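Desk against the wall or facing the room?

clivum_dan
Posted 9:14 pm
Moving into a 2 room place in June and the second room is going to be my office. Small. Landlord says no holes in the walls, so no shelves. Do I push the desk up to the wall or float it so I face the door? Budget is 375 for everything incl. a chair.

pumenfan
Posted 9:31 pm
Wall. You lose way too much floor floating it. I tried it in a bigger room than yours and kept squeezing past sideways to get to the window.

oatmilk_ledger
Posted 9:40 pm
Disagree. Staring at a wall for eight hours made me miserable, I moved mine after 14 days. Facing the door is better even if its tight. Cables are the annoying part – get a long power strip and run it under a rug.

pumenfan
Posted 9:44 pm
Please don't run a power strip under a rug. Fire risk.

oatmilk_ledger
Posted 9:52 pm
ok fair. Cable cover then. Still facing the door.

radebe_st
Posted 10:05 pm
Wall person here. Plain white wall, light top, nothing hung up. I find it calming, some people will hate it. Pale tops do show scuffs, mine got its first ones in a week. Looks like this:
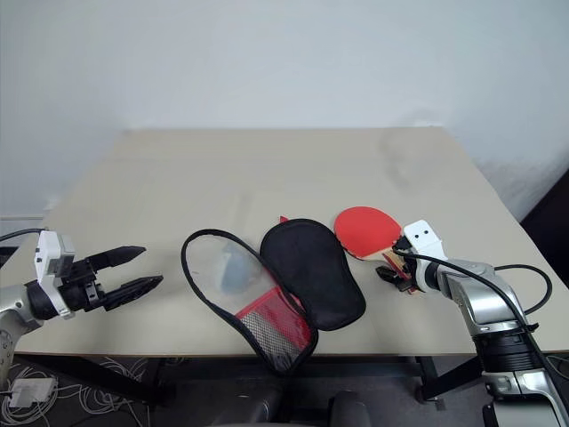 Re: Budget

hasten_slowly
Posted 10:20 pm
375 is fine if you buy the chair used. Office clearance places, look for ones selling off whole floors. Spend most of it on the chair, the desk is just a flat thing. My top is a secondhand door on two trestles and I've had it for years.

clivum_dan
Posted 10:26 pm
Doesn't a door wobble?

hasten_slowly
Posted 10:33 pm
Hollow ones do, a bit. Solid one doesnt. Heavy to get up the stairs though.

pumenfan
Posted 10:41 pm
Door desks are too deep for a small room imo. Measure first. Tape it out on the floor and walk around it for a day.

oatmilk_ledger
Posted 10:47 pm
Tape is a good idea, do both layouts. And check where the sun lands in the afternoon – glare on the screen would change my vote.

clivum_dan
Posted 11:02 pm
Window is on the left if I go wall, behind me if I face the door. So probably wall? Will tape it out when I get teh keys and post the measurements.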